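News > Software > Planning

Letero 3 is out, and the planner finally waits its turn

Sep 28, 2019

We pushed Letero 3 to everybody this morning, and I'm pretty happy with it! If you've been running our grasp planner since March you know the old complaint: it would pick a grasp from the very first wrist camera image it got, blurry or not, and then stick with it all the way down.

The new version keeps scoring grasps while the arm moves. Each fresh image can bump the old choice, and if the top two are too close to call, the arm slows down and looks again (there's a setting for how picky it should be, and I'd leave it alone for the first day or two). We ran 300 picks at the Watbridge bench on snack bags and other floppy stuff. The old planner dropped or missed 81 of them, the new one 53. Still too many for my taste, but I'll take it.

Long thin bags lying right along a tray wall are the ones I keep going back to, and the side-clearance check got a full rewrite for them.

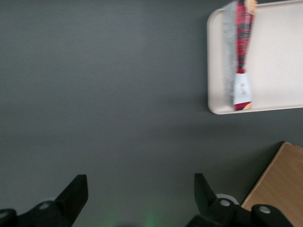

Fingers open, plaid snack bag by the left rim of the tray.

Drakos users need to rebuild their arm config before updating. The Cendex plugin works as is.

Recent items
Cendex plugin gets a log viewer
Drakos config files, explained
Watbridge bench hours for fall

Contact | Copyright 2019 Letero | Back to top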